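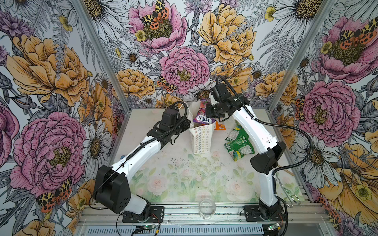

Stop Decanting Your Snacks

Posted 2025-05-15 in Opinion

Every guide to pantry tidying gives the same advice. Buy matching jars, open everything you own, pour it in, stick on a label. I followed it for two years and I have stopped. Snacks should stay in the bags they came in.

A bag of candy already has a label. The purple Fox's bag has fruit on the front and the name in big white and red letters, and I can find it from across the kitchen. A green snack bag has its nutrition text printed on it. Pour either one into a jar and all of that goes in the trash, along with the date. Then you write "candy" on a sticker and feel organized.

The jars cost money too. I bought a set of Kondon canisters for $85 and later a second set to fill the gaps on the shelf. The lids on the second set were a slightly different size. I still have a drawer of lids that fit something.

People will say that bags look messy. They do, a little. Shiny ones crumple and slide off each other, and small packets work their way behind the big ones until you forget you have them. A jar solves this. So does a plain paper bag.

A paper gift bag, the kind with little flowers printed all over it, stands up by itself and holds a fair amount of small stuff. Fold the top over and it closes well enough for anything still sealed. Most homes have a pile of these from birthdays. I use one for packets and leave the bigger bags standing next to it, tallest at the back. When the paper tears I get another from the pile.

Opened bags are the one real problem. Roll the top down tight and use a clip. Chips go stale in a jar as well if the lid is loose, and mine usually was.

I make an exception for flour, rice and sugar. Their paper sacks leak and bugs get in, so those live in Kondon canisters and will stay there. Crackers I go back and forth on – the inner sleeve never closes properly after the first day.

The rest of the canisters are in a box in the hall closet. If you live near Prarisgate and want them, lids included, leave a comment and I'll put them out on the porch.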